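Two Grippers and a Round Table
Feb 24, 2022

Charoen Nuchit will tell you the whole history of a screw if you let him, and I did let him, over a long afternoon at the Flasholm workshop. He and Man-sik Geum have been making hand-held grippers there since June, a project they call Ustlow after a street one of them used to live on (they disagree about which).

"I wanted something you could pick up and just use," Nuchit told me. "You hold one in each hand, you move a bottle, and later a robot gets to learn from it." 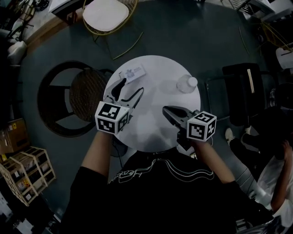 "The fingers took us the longest," he went on. "I must have drawn them a dozen ways at my kitchen table, and my wife was very patient about it, and then Man-sik came in with a sketch on an envelope and it was better than all of mine!"

Geum laughed at that, and said the envelope is still in a drawer somewhere. He handles the marker cubes and the wiring, and he has strong feelings about both. "If the cube wobbles, your tracking wobbles," he said. "I glued the early ones. Don't glue them. You'll want to get them off again, believe me."
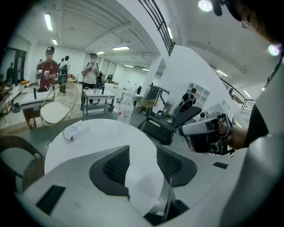
What did the first pair cost to build?

Nuchit keeps the receipts in a cookie tin, and they came to $653, with $224 of that going to parts they ended up replacing.

He didn't seem sorry about it. The two of them have saved 1883 short recordings so far, mostly of small household things being picked up and put down again, and Geum has watched a great many of them in the evenings with his supper. "You start to notice how people reach," he said. "Everybody has their own way of going after a bottle."

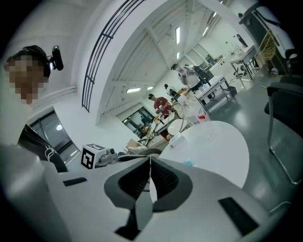
What comes next

A lighter body, if Geum gets his way, and a softer trigger, if Nuchit gets his. They plan to make 5 more pairs and take one over to friends in Zerkville, who have been asking very nicely for months.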